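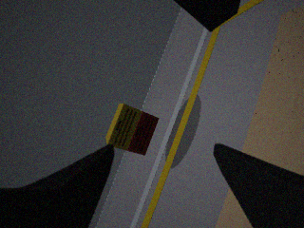
Why Does a Car Need So Much Room to Stop?

Written for young readers by Hicham Tahiri

Maybe you walk to school, or maybe you ride a bicycle or a bus. In every case you are near cars. A car is heavy, and a heavy thing that moves does not like to stop. This page explains what happens between the moment when a driver sees you and the moment when the wheels stand still.

First comes the thinking

Imagine that you run into the street after a ball. The driver must see you, understand that there is danger, and move a foot to the brake. It sounds quick. But during this small time the car is still going at full speed! We call this part the thinking distance. If the driver is tired, or is talking with somebody in the back seat, the thinking takes longer and the car goes farther.

Then comes the braking

Now the foot is on the brake. The brakes press hard and the wheels turn slower and slower. The tires hold the road by rubbing on it, and this rubbing has a name: friction. The part of the road that the car uses while it slows down is the braking distance.

Put the two parts together and you have the stopping distance.

What makes it longer?

Speed makes the biggest change. When a car goes two times as fast, the braking part becomes four times as long, and many grown-ups are surprised by this. Water on the road also makes it longer, and so do ice, wet leaves and old tires. A truck full of bricks usually needs more road than a small car.

In Etholm, the town where I live, there is a hill on the road to Trevberg. In December this hill is often icy in the morning. My neighbors drive down it very slowly, and they leave a big space to the car in front. The children at Nerndale School learn to wait at the bottom until every car has really stopped, also when they have the green light.

Try it at home

You need a toy car, a book and a towel.

Put one end of the book on something low, so it makes a ramp. Let the car roll down onto the bare floor and see how far it goes. Then lay the towel at the end of the ramp and let the car roll again. On which one does it stop sooner? The towel gives more friction.

Before you cross

Stop at the curb, 3 big steps away from any parked car if you can. Look left, right, and left again. Listen too, but remember that electric cars can be very quiet. Try to see the eyes of the driver. If the driver is looking at a phone, wait. When the road is clear, walk straight across and keep looking.

New words

Friction: the rubbing that slows things down.
Curb: the edge of the sidewalk.
Stopping distance: the thinking distance and the braking distance together.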